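Harnari two-arm folding bench: six weeks on trial

Reviewed by Mattes Fuchs
February 7, 2019

I run a small laundry service, mostly wash-and-fold for people who don't want to do their own, plus a few short-stay apartments. Folding is the bit that eats the day. So when Dondov started sending me brochures for the Harnari, a two-arm bench that "learns to fold the way you do", I read them, put them in the recycling, and then read the next lot when they came too. In December I gave in and took the trial.

First, what you get for your money. The trial is free in the sense that you pay a bond of 2,000 dollars and get it back if the bench goes home undamaged. The software, sold under the name Daltis, is 300 a month on top, and it's billed from the day of delivery, while the bench is still sitting in its crates. On-site training is another 1,000. You can skip the training. I skipped it for four days and then paid for it.

Setup

The arms arrive already fixed to their rail, and the rail goes along the front of the bench. That part was well done and the bolts all matched their holes, which I can't say for the shelving I bought the same month. The cables are a different story. They're purple, they loop off each arm with plenty of slack, and I never got used to seeing them swing about near cloth. I asked whether they could be clipped in tighter and was told the arms need the length. Fair enough, but I'd like to see what a year of that does to a connector.

You will need more room than the brochure says. It gives you the size of the bench. It doesn't give you the size of the bench plus a person who has to reach in past two arms to straighten a collar.

Teaching it

Harnari doesn't come knowing how to fold anything. You guide the arms through the job yourself, again and again, and Daltis stores each go as a recording. The basic plan holds 2,000 recordings and after that you either delete some or move up a plan. I thought that was a ceiling I'd never see. Then I learned that a T-shirt is one job, a long-sleeved shirt is another, and the same T-shirt in a heavier cotton might as well be a third.

We started with plain tan, because the trainer said strong patterns could wait. Spreading the shirt out comes before any folding, and it's where most of my six weeks went. One gripper holds, the other pulls, and if both of them let go at the wrong time you have a heap and you start over. Grippers are good at pinching an edge. They are much less good at knowing whether they've pinched one layer or two, and with a T-shirt that matters a great deal. I lost count of the times we got the front of a shirt neatly laid over and the back left behind.

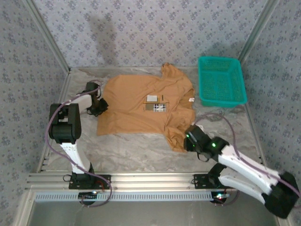
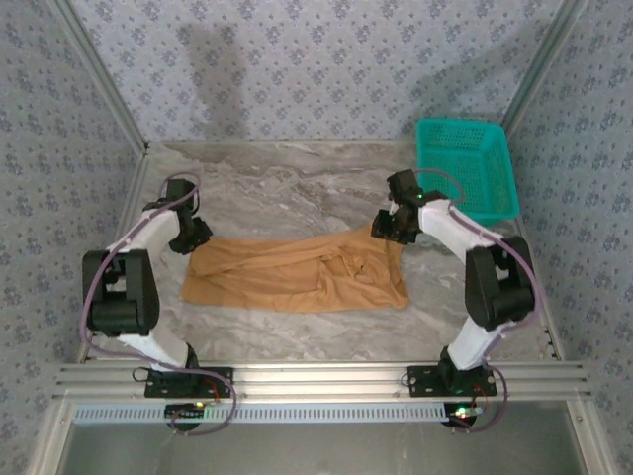
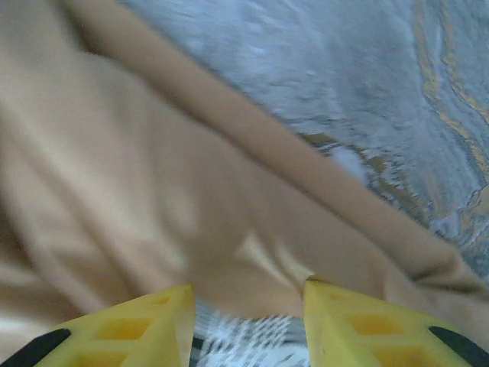
Harnari at work on tan cloth. The first two show the bench and both arms, the last is the wrist camera's view.

The wrist camera is sold as the clever part. Dondov's people talk about it as though it gives the machine a sense of touch. It doesn't. You get a close look at whatever is between the fingers, and when the arm moves quickly you get a blur. I spent an evening going through recordings on the laptop and there were plenty where I couldn't have told you which part of a garment I was looking at, and I've been folding for nineteen years. Maybe the software sees more than I do. I asked how it decides and was sent a brochure.

I will give the fingers themselves a good mark. They're yellow, with rows of cutouts in them, and in six weeks they didn't snag a single thing. I tried them on an old knitted jumper on purpose. No pulls.

Results

Plain T-shirts, laid out flat by a person first: acceptable. I'd put most of them on a customer's pile without redoing them. The folds aren't square, but neither are mine at the end of a long day.

Plain T-shirts, dropped on the bench in a bundle: poor. Some days it would get there, slowly, with a lot of patting and dragging. Other days it would tug at one corner until I hit stop. If somebody has to spread out each shirt before the machine will fold it, that somebody has done the slow half of the job already.

Tea towels and pillowcases were fine, and a bit dull to watch.

Anything with buttons: I gave up. The trainer said more recordings would fix it. More recordings was the answer to every question I put to her, and she may well be right, but I'm the one standing there making them. I was paying 300 a month to do unpaid work on their product. When I said so, she was polite and wrote it down.

Noise is low. Speed is low too. I folded beside it one afternoon, one pile each, and had time to put the kettle on.

Support

Better than I expected. Emails were answered the same day, and when one arm began stopping for no reason they sent a replacement without an argument. The manual is a mess, though. It keeps sending you to a section called "Sauerland mode" that isn't in the index. After a fair bit of digging I found out that Sauerland was the working name for the slow setting and the menus have since been changed. The manual hasn't.

The brochure claims

"Folds while you sleep." I wouldn't leave it running with the door open to the next room, never mind overnight. Every jam I had needed a human hand.

"Learns your style." It learned my bad habits, I'll say that. I have a way of flicking a sleeve over with the back of my hand, and the bench now has a strange little sideways shove that I'm fairly sure came from me.

"Pays for itself." No sums are shown. I did my own, using my own hours, and stopped when I got to the cost of the teaching.

Who should look at it

If you have one item, in one fabric, in large numbers, and a patient staff member who likes fiddling with things, it might be worth a trial. A hotel with nothing but pillowcases, say. A training college could get plenty out of it as well, since for them the teaching would be the point.

For mixed household washing, I'd wait. The bench went back last week and the bond of 2,000 dollars was in my account within a few days, less the courier. Check the courier clause before you sign, by the way. It's on the back page, in smaller type than the rest.

Two and a half out of five. I'd try a later version if the monthly fee started after the teaching was done.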